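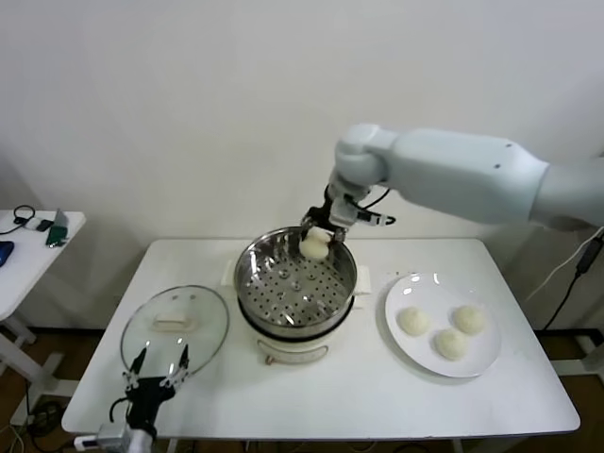 Ticket 899 — Steamer: buns sticking, wet tops, base switching off early
Opened by: Huiling Lu
Product: Talebi electric steamer, steel basket, glass lid
Status: Open

Huiling Lu, 9:10 am
Hi! I've had my Talebi since June and mostly love it, but three things are driving me up the wall. First, my buns weld themselves to the bottom of the basket and I lose half the underside getting them out. Second, the tops come out wet and spotty, like somebody flicked water at them. Third (and this one worries me more), the base clicked off at 10 minutes last night with the dial set well past that. I filled it from the tap, to the line, same as always. These are plain frozen buns from the Restitz store, the pleated ones, nothing fancy.

Krešimir Pavlović, Triretside Support, 9:48 am
Hi Huiling, thanks for writing in. A few questions first. Are you lining the basket? Do you lift the lid while it's running? And is there any white crust on the heating plate under the water?

Huiling Lu, 10:25 am
No liner, I thought the holes were the whole point! I do peek, guilty. And oh boy, yes, there's crust. We have very hard water here in Stindmont and I've never descaled it, I didn't know you had to.

Krešimir Pavlović, Triretside Support, 10:40 am
The crust is my first suspect for the early shutoff. Scale makes the plate overheat and the safety switch trips. With the base unplugged and cool, pour in equal parts white vinegar and water to cover the plate, leave it 30 minutes, tip it out and rinse twice. Please don't scrape it. For the sticking, cut a square of parchment under each bun. For the wet tops, wrap the lid in a thin dish towel, corners tied up over the handle, and keep it shut until the time is up.

Huiling Lu, 2:15 pm
OK, descaled! It took two rounds of vinegar and my kitchen smells like a pickle jar, but the plate is shiny again. I ran it with just water and it went the full time without clicking off — so relieved. Buns are next. I'm putting them on a plate first so I can get all my parchment squares cut before anything goes in.

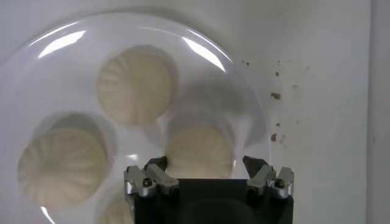

The pleated buns, on the plate.

Krešimir Pavlović, Triretside Support, 2:31 pm
Good news on the shutoff. Leave a finger's width between the buns in the basket, they swell. After the timer ends, wait two minutes before you open the lid, and lift it away from you.

Huiling Lu, 2:36 pm
Will do. My sister-in-law Fouzia swears by cabbage leaves instead of paper, is that OK in this basket? Please keep the ticket open until I've done a proper batch, I'll write back tonight.

Krešimir Pavlović, Triretside Support, 2:44 pm
Cabbage is fine, just leave some of the holes uncovered. Keeping this open.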